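Mayo

Por el autor del blog

Los platos

El taller de Tisidberg cerraba a las 11 y a esa hora todavía me faltaba apretar la pinza derecha. La guardé en la mochila con la otra y me fui a casa en el último autobús.

Llevaba desde el invierno con aquello. Había comprado los motores de segunda mano en Birker, 100 coronas cada uno, y el primer brazo que monté en la cocina de Landeg tiró una taza de mi madre. Mi madre no dijo nada. Barrió los trozos y los metió en un sobre, por si se podían pegar.

El brazo tenía que aprender a recoger la mesa. Ella ya no podía levantar los platos con la mano izquierda y con la derecha le costaba. Para que el brazo aprendiera, alguien debía hacerlo antes con las pinzas, muchas veces. Yo había calculado 3,000 repeticiones. Llevaba 100.

– Déjame a mí – dijo ella una tarde.

Le expliqué que era aburrido. Se encogió de hombros y sacó el mantel de las letras chinas, que solo usaba cuando venía gente. Luego fue poniendo los platos encima, muy despacio, y detrás los cuencos azules.

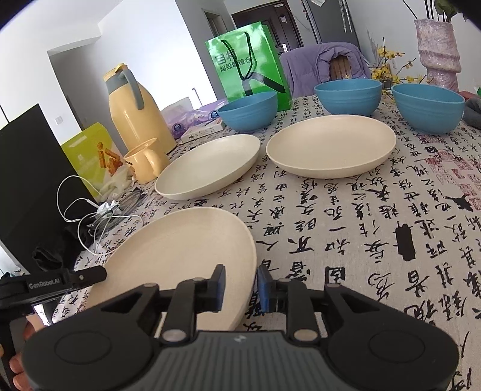 El autor

La pinza se acercó al plato más próximo, con una punta por dentro y la otra por fuera del borde. Mi madre miraba desde la puerta.

– Más abajo – dijo –. Un plato se coge por debajo.

Lo repetí más abajo. Después me pidió las pinzas y se las sujeté a las muñecas con dos cintas, para que no le pesaran tanto. Levantó un plato un dedo y lo volvió a dejar. Apunté la repetición 101 en el cuaderno y ella preguntó si quedaba café.

Relatos recientes
La lavadora de Taltdale
Dos llaves y un tornillo
El invierno en Landeg
Manual para una puerta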